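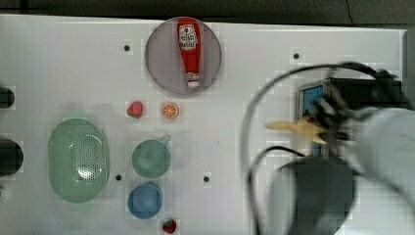 附件一:夹着香蕉转移途中的顶视画面,手臂和夹爪带运动模糊

工单 332
标题:夹住香蕉以后,转移途中反复重规划,偶尔直接停在半空
提交方:Stedport 桌面操作组
涉及组件:Vokano(感知)、Sestlow(运动规划)、Arrieta(任务调度)
状态:已解决,保留观察

【问题描述】

各位支持的同事好,先谢谢你们上回帮忙看标定的事,那边一直很稳,没有再出过毛病。这次来麻烦你们的是另外一件,我尽量把前因后果都写上,可能有点啰嗦,请多包涵。

我们在白色台面上跑食品和餐具的整理任务,东西都是大家熟悉的那一套:盘子、番茄酱瓶、草莓、橙子片、杯子、漏盆,还有香蕉。抓取本身没有问题,夹爪合拢、抬起都很顺。毛病出在抬起之后往放置点走的那一段。Arrieta 的状态已经切到“转移”,手臂也动起来了,然后 Sestlow 突然报“当前轨迹前方有碰撞”,于是重新规划,走一小段,又报,又重规划。运气好的时候磨磨蹭蹭走到了,运气不好就停在半空,等到超时,Arrieta 把整个任务判为失败,再从头来过。

最让人摸不着头脑的是,报碰撞的位置大多在香蕉尖端前面那片空着的台面上。附件一里也看得出来,香蕉朝左伸着,它和橙子片之间什么东西都没有,离盘子也还有距离。我们一开始以为是盘子上那瓶番茄酱的包围盒算大了,把它从场景里临时屏蔽掉再跑,照样报。后来又怀疑漏盆,它是桌上最大的一件,上面又全是小孔,点云向来不太好看,屏蔽以后还是一样。

换成草莓就几乎不出现。杯子没有系统地试过,印象里有过一次,当时没留日志,不敢作数。

已经自己试过的办法:
把 Sestlow 的速度上限调低,重规划明显变少,但没有消失,而且整个任务慢得让人着急。
把障碍物膨胀半径调小,没有什么变化,已经改回去了。
重启 Vokano 2 次,刚启动时看着好一些,跑一会儿又回到老样子。我们也说不准这到底算不算有用。
清空桌面,只留香蕉和放置点,问题照旧。这一条我个人觉得最有价值,所以虽然写在最后,还是请你们多看一眼。

日志包已经传到工单里,规划器的日志级别开到了调试,文件会比较大,下载的时候请耐心些。

【支持回复,第一次】

您好,描述写得这么细,一点都不啰嗦,帮我们省了很多来回询问的功夫。清空桌面仍然复现这一条确实很关键,它基本上把其他物体的几何问题都排除掉了。

我们先看了规划器的日志。每次报碰撞时,和机器人发生碰撞的那个物体都没有名字,只有一个临时编号,来源写的是 Vokano 的“未识别占据”图层。也就是说,Sestlow 并没有把番茄酱瓶或者漏盆当成障碍,它躲的是感知模块刚刚送过来的一小团占据体素。再看这团体素的位置,它总是跟着夹爪走,只是慢了半拍。

所以目前的猜测是,手臂躲的就是自己手里的香蕉。

正常流程应该是这样:抓取成功后,Arrieta 通知 Sestlow 把香蕉附着到夹爪上,之后香蕉就算机器人的一部分,参与对外的碰撞检查,但不和夹爪互相检查。与此同时,Vokano 的自身滤除会按照当前关节角,把手臂、夹爪和附着物占的那部分点云剔掉。如果剔除时用的姿态和图像拍摄时刻对不上,剔的位置就会偏,香蕉的一截会漏出来,变成“未识别占据”。草莓小,又大半藏在指间,偏一点也漏不出来;香蕉长,尖端伸在外面,最容易中招。速度调低以后偏差跟着变小,这和您观察到的也吻合。

想请您帮忙确认几件事:
一、抓取之后、开始转移之前,规划场景里有没有香蕉的附着物?
二、在调试面板里打开“滤除后点云”,慢速走一遍,再用平时的速度走一遍,看香蕉周围有没有残留。
三、请把图像话题和关节状态话题的时间戳一起录下来,短短一段就够。

录的时候不用摆得很整齐,平时桌面什么样就什么样。

【用户回复】

收到收到,回得真快!按顺序报告一下。

第一件,附着物是有的。我特意在状态切换的地方设了断点来看,香蕉的网格好好地挂在夹爪上,方向也对。这一点我们可以放心。

第二件,你们猜得太准了。慢速走的时候点云很干净,只有尖端偶尔闪一两个点。恢复平时的速度,香蕉后面就拖出一条小尾巴,手臂变向的时候尾巴会甩到前进的那一侧去,Sestlow 正好在这个时候报碰撞。看着这个画面,我们组里安静了好一会儿,然后大家都笑了,原来它一直在躲自己拿着的香蕉。

第三件,时间戳录好了,放在附件里。我们自己先拉了一遍对照,发现图像消息的时间戳比曝光时刻晚 73 毫秒,而且这个差值很稳定,不怎么抖。关节状态那边的时间戳看着是正常的。

顺便问一句,我们是不是该直接在 Vokano 的配置里把这个延迟填进去?我记得有一个时间偏移的参数,但文档里写得比较含糊,不知道是加还是减,没敢乱动。

【支持回复,第二次】

辛苦了,这份记录非常有用。

看完时间戳,原因可以定下来了。您那边的图像驱动是在图像传输完成之后才打时间戳的,Vokano 却把它当成曝光时刻来用。自身滤除去查关节角时,查到的是曝光之后的姿态,机器人模型就跑到了图像的前面。手臂静止时两者重合,一切正常;动得越快,错得越多。重启以后看着好一些,应该只是刚启动时任务还没走到转移这一段,和重启本身没有关系。

时间偏移参数可以填,符号的约定是:填负值表示把图像时间戳往前挪,也就是挪向更早。您这里应该填负的。文档里这一句确实写得不清楚,已经记下来请文档那边修改。

不过光填偏移,我们还有一点不放心。附件一里手臂和夹爪带着运动模糊,曝光期间手臂本身就在移动,即使时间完全对齐,边缘上也难免会漏几个点。所以建议两处一起改:

Vokano 部分
图像时间偏移:-73 毫秒
自身滤除的姿态查询方式:由“最近一帧”改为“插值”
附着物外扩:2 厘米,夹爪本体的外扩保持原值

Sestlow 部分
对“未识别占据”图层启用持续性检查,要求同一位置连续出现才计入障碍。已经识别并命名的物体不受影响,仍然立即生效。

请留意,附着物外扩不要贪大。您的台面上草莓和橙子片挨着放,杯子也靠得近,外扩太多会把真正的物体点云一起剔掉,到那时手臂就真的会撞上去了。持续性检查同理,人手突然伸进来这种情况要靠安全回路来管,不能指望这一层。

改完以后请先用低速跑,看滤除后点云里邻近的物体有没有缺角,再逐步恢复速度。

【用户回复】

改好了,也跑了一个下午,先说结论:转移途中的重规划基本不见了,香蕉一口气就送到,看着特别舒心。

中间有个小插曲,写出来给后面的人参考。第一次填偏移的时候我漏了负号,尾巴一下子变得老长,手臂刚抬起来就停住,吓了我一跳。改成负值以后立刻好了。所以文档里那句话真的值得改一改,最好配一个填法,像我这样粗心的人应该不少。

插值查询打开以后,Vokano 的处理时间稍微长了一点,对我们的任务没有影响。外扩按你们给的数值填的,从盘子旁边经过时,番茄酱瓶和草莓的点云都是完整的。那个灰色半透明的盘子边缘有一点虚,但我翻了以前的记录,改之前就是这样,和这次没有关系,不劳你们费心。

还剩一个现象:香蕉快要松开的那一刻,偶尔会报一次碰撞,不影响放置,日志里有一条黄色的警告。我看了看顺序,好像是 Arrieta 先通知 Sestlow 解除附着,夹爪后张开,中间那一小会儿香蕉既不算附着物,又还夹在手里。这个要不要另开一张工单?

【支持回复,第三次】

太好了,看到“一口气就送到”,我们这边也跟着高兴。漏负号的事请不要放在心上,文档草稿里已经加了一行填写示范,还写了填反以后会看到什么现象,就是照着您的描述写的。

松开时的警告,您对顺序的判断是对的。解除附着的通知应当在夹爪张开到位之后发出,旧的任务模板里写反了。请打开 Arrieta 的放置模板,把“解除附着”这一步挪到“夹爪张开确认”的后面,“后撤”的前面。如果模板是从早先的项目里复制过来的,别的模板里很可能也有同样的顺序,值得搜一遍。这件事改动小,不必另开工单,就记在这里。

图像驱动那边,更干净的做法是让它直接输出曝光时刻。等驱动支持以后,请务必把 Vokano 里的偏移改回零,不然就会补偿两次。我们在配置模板的注释里也写上了这句提醒。

【用户回复】

模板改了,果然还有一个放杯子的也是反的,一并改掉了。警告没有再出现。

配置已经提交到我们自己的仓库,偏移那一行旁边写了注释,连着这张工单的编号。工单可以先关,不过麻烦保留观察到星期六,那天我们会让它连着跑长一点的任务,要是有什么动静,我就接着在下面写。

【处理记录】

根因:图像时间戳晚于曝光时刻,自身滤除用错姿态,手中物体的残留点云被当作障碍。
处置:设置时间偏移,启用插值查询,调整附着物外扩,对未识别占据启用持续性检查。
附带修正:放置模板中解除附着的先后顺序。
待办:更新时间偏移参数的文档说明;驱动改为输出曝光时刻后,提醒用户将偏移归零。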